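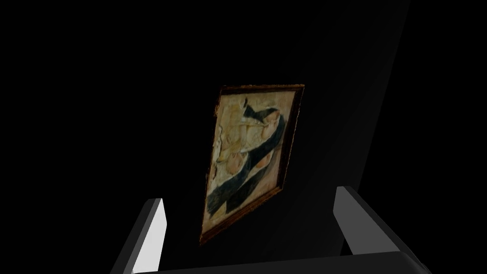
A small framed picture between the open fingers of the gripper, in our simulator.

About Flullow

Flullow is a small workshop in Pistascombe, and we look after one robot cell. People are often surprised by that, so we may as well say it early. We do not build robots and we do not sell them. We keep a single picture-handling cell called Dulta in good order, along with the simulated copy of it that we use for trying things out, and between the two there is plenty to keep 6 of us busy.

Dulta began as a single arm on a bench that wobbled. Our neighbors at Moroz, who frame and store pictures for half the county, wanted to know if a machine could lift small frames off a wall and put them back without leaving a mark. It took us a good deal longer than we had promised (they were very kind about it!), and by the end we had become so fond of the work that we stayed on to care for the cell.

How we look after the cell

Every morning starts with the fingers. We wipe the inner faces with a dry cloth, run a thumbnail along the edges to feel for nicks, and then close them on a test block to see that they meet squarely. If one side touches first, we loosen the mounting screws, set the finger against the block again, and tighten a little at a time, going back and forth between the screws. It is slow and we rather enjoy it.

Next comes the camera at the wrist, which has to agree with the arm on where things are. We check it against a printed board at 9 positions and write the results in the log. That log now has 1249 entries, the oldest of them in pencil, and we still go back and read them when something drifts.

Cables get their turn once a month. The one that runs past the wrist takes the most bending, and we replace it every September whether it looks tired or not.

Trying it in the simulator first

Any change to the grip or the approach is run in simulation before it goes near the real arm. Our library has 544 scenes in it at the moment: frames hung straight, frames hung crooked, bright rooms, rooms with hardly any light. Old-looking pictures with dark paint and worn wooden borders are a favorite of ours, and we keep adding more of them whenever we have an afternoon to spare. When a new setting does well there, we move it to the cell at low speed with a hand near the stop button, and start with an empty frame.

Come and see us

We love visitors, and we can talk about finger pads for longer than you might think possible. School groups are welcome, and so are people who have a cell of their own and a squeak they can't find. Ring the bell by the side door and give us a minute, as we may be under the bench.

Page last updated 27/07/2025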